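Sourdough rye: how sour do you take yours?
Forum: Bread and Baking > Starters and Long Ferments

crumbcatcher
Sat 11 May

Okay, I have to share this because I'm so happy with how it came out! I've been chasing the dark rye my neighborhood bakery used to sell (the place was called Lata, closed last October, I still miss it) and this weekend's loaf is the closest yet. It's 82 percent hydration, all rye, with an overnight sponge and a scald made from cracked rye and boiling water. The crumb is tight and moist, and the smell when I cut it was like malt and raisins.

My question is about the sour. Mine is tangy but my husband says it could go further. Do you push the sponge longer, or keep it warmer, or both?

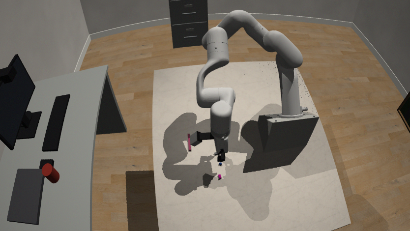

oldmillroad
Senior Member, Rye and Whole Grain board

Congratulations, that's a big step! Go longer before you go warmer. A warm sponge moves fast and you get a milky, yogurt kind of sour. A cooler one gives you more of the vinegar bite, which sounds like what your husband is after. I leave mine 16 hours on the basement stairs and it's plenty sharp.

Which flour are you using? I had a bag of Thygesen medium rye this winter and it drank water like crazy. I added 30 grams more than the recipe wanted and still had stiff dough.

crumbcatcher

It's the Sustden dark rye, the coarse one. Wonderful flour, but it's sandy, and I think it needs the full soak. I tried skipping the scald once and the slices fell apart when I buttered them.

bakes_at_midnight

I'm going to disagree on the cool sponge. Every time I let rye sit that long in a chilly spot I get a gummy line along the bottom. Warm and short for me, then salt in the final dough, then a small rise and straight into the oven. My kids eat it, so it can't be too sharp anyway. 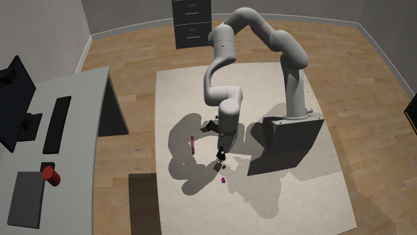
And I also think people blame the sponge for gumminess when they just cut the loaf too early. Mine gets wrapped in a towel and left until the next day, a day and a half if I can stand it. The difference is huge! Same dough, same pan, and the slices come off clean.

oldmillroad

Agreed on waiting, no argument there. But a gummy line with a long sponge sounds to me like too much starter at the beginning. Try 5 grams in the first stage. It looks like nothing in the bowl, and by morning it's all bubbles and cracks on top.

bakes_at_midnight

Five grams?? I've been putting in a big spoonful. Okay, that could be my whole problem. I'll try it and eat my words if I have to (with butter).

ryeandshine

Jumping in because I love this topic. I grew up with a Tromitz loaf, the kind with caraway and coriander ground into the sponge, and the spice changes how sour it tastes. With coriander in there you can go quite tart and it still feels round.
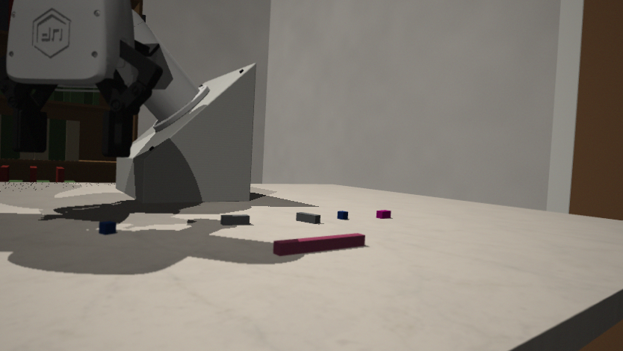
Can I use the same starter for rye and for white bread?
Keep one jar and feed it whatever the next bake calls for. Two rye feedings in a row before a rye loaf is enough, and the same going back to white.

That one comes up every month so I figured I'd put it right in my post, lol. I kept two jars for years and all I got was twice the dishes.

crumbcatcher

Coriander! I never thought of that. Whole and toasted, or straight from the jar?

ryeandshine

Toasted in a dry pan until you can smell it, then crushed, but leave some bigger bits. It goes in with the scald so the hot water pulls the flavor out.

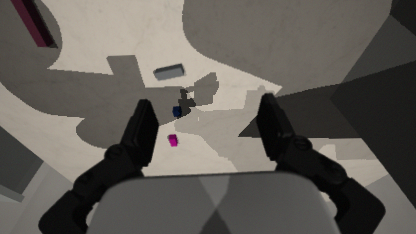

Then let the scald cool all the way before you mix it with your sponge. I rushed that once and killed half the starter, and the loaf came out like a paving stone. We toasted it thin and ate it with smoked fish, and it was pretty great that way, so don't throw a failure out!

oldmillroad

I still say caraway only, and not much of it. Coriander takes over everything by the second day.

ryeandshine

By the second day is when it's best!!

crumbcatcher

I'm going to bake both next weekend, one plain with the longer sponge and one with coriander. I've got two small pans and enough Sustden left for the pair. Anyone know what temperature to finish at? I've been starting very hot and dropping to 145 Celsius for the last stretch, and the crust is lovely but a little thick.

bakes_at_midnight

That's low for me. I'd stay higher and pull it sooner. Cover the top with foil if it's getting dark on you. Post the results of both, I want to hear about that coriander one!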